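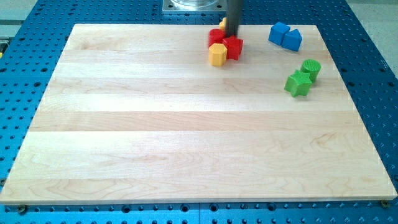

Tetwood, the little joinery on the Seron road, is giving its offcuts a second life this April, and we couldn't be more pleased to hear it! Every plank left over from the worktop orders is now glued up into big boards for playgroups and nurseries to use as building tables, and the maple ones are lovely things, cream in one strip and honey in the next, with a faint wavy grain and plenty of room for a cluster of red and yellow blocks. The workshop has finished 21 so far (19 of them already promised) and hopes to reach 70 by the end of the summer holidays.

The money has come from the spring fair in Stanov, where the cake stall and the raffle between them brought in nearly £700, a splendid total for such a drizzly afternoon. Playgroups that would like a board can put their name down at the Tetwood counter, which is open from nine until four, and there is no charge, though a tin for glue and sandpaper will be sitting by the till.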